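Want to teach a two-armed robot to pick up a basket? We're looking for people

Hi, I'm Lindsay McPhee, and I run the operator side of the Mollel study at Grestov. We need 6 new participants for the next round, paid, and no robotics background needed (I came to this from teaching swim lessons, so please don't let the word "robot" scare you off!).

Quick version of what we're up to. Last round we collected 1,005 demonstrations of simple two-handed jobs, with a person steering both arms. Then we trained one policy on everything and another on a much smaller set where the operators had been told to pause before each contact. The smaller set did better on baskets and worse on almost everything else, and we've been arguing about why ever since February. Hawi Jemal thinks it's the pausing. I think it's the people, because only 3 operators made that set and they all had very steady hands. So we want fresh hands, lots of different ones, and we want to run the comparison again properly.

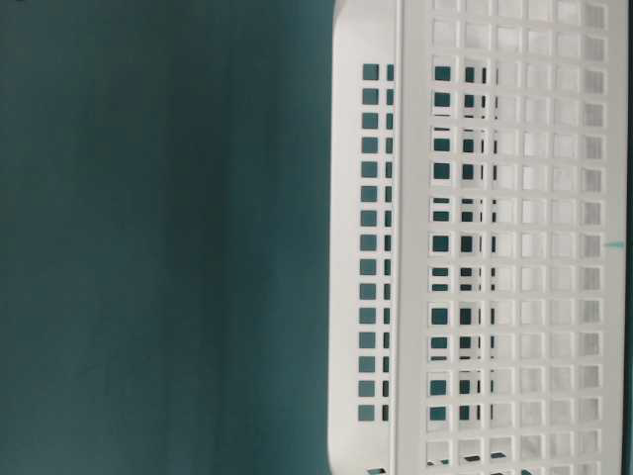
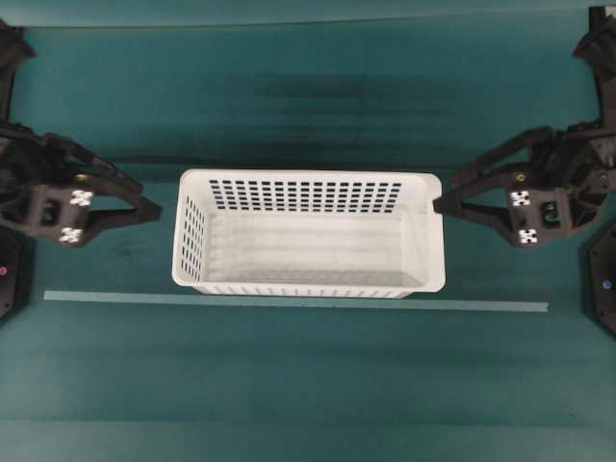 You'd come in for 2 sessions, a week apart if we can swing it. In the first one Dagim Fikre gets you comfortable with the controls, and then you do lifts and turns at your own speed. In the second you do the same tasks with the pause rule, or without it if you had it the first time. You can take a break whenever you like, and there's decent coffee.

You should be 18 or over, able to use both hands for small, slow movements, and fine sitting for a while. Left-handed people, please, please apply, we have hardly any! Gamers are welcome and so are people who have never held a controller. If you took part last round we can't use you again, sorry, but do send your friends.

We record the arm movements and the cameras over the table. Your name stays out of the data, and you can pull your sessions any time before we start training.

To sign up, write to Asnakech Tufa at the Grestov front desk with "Mollel operators" in the subject line and tell her which days you can make it. Applications close Wed 30 June. She'll send you the consent form and directions to the Mullthorpe building, where the side door is the one that opens.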